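Washing cotton placemats before first use?

pesek_kitchen
Posted 3/27/18
Hello all. I have bought 4 woven placemats from the Botance shop in Sillbridge, beige and off-white stripes. The label says cotton and nothing more. My question is if I must wash them before I use them, and how warm. My last set became shorter after one wash and I was quite sad about it. 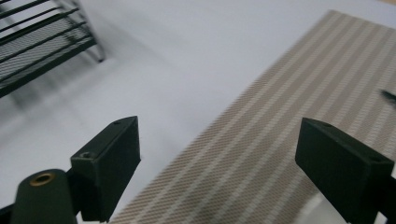

I have a machine with a program for delicates, but it spins very strong. I can also wash by hand, only then I do not know how to dry them flat.

Tadcombe_Weaver
Always wash first, cold, with a little soap. Cotton shrinks the most in the first wash, so let it happen now. Dry them on a towel and pull the corners gently while they are damp.

oldlinen50
I disagree. I never wash mine before use. The finish from the factory keeps spots out for a while. I wipe with a cloth and wash in January when the holidays are over.

Tadcombe_Weaver
That finish is mostly starch. One glass of red wine and you will see.

oldlinen50
14 years with the same set, and we do drink wine.

pesek_kitchen
Thank you both. I will wash one by hand and compare it with the others. Is it allowed to iron on the back side?

Tadcombe_Weaver
Yes, medium heat, still a bit damp.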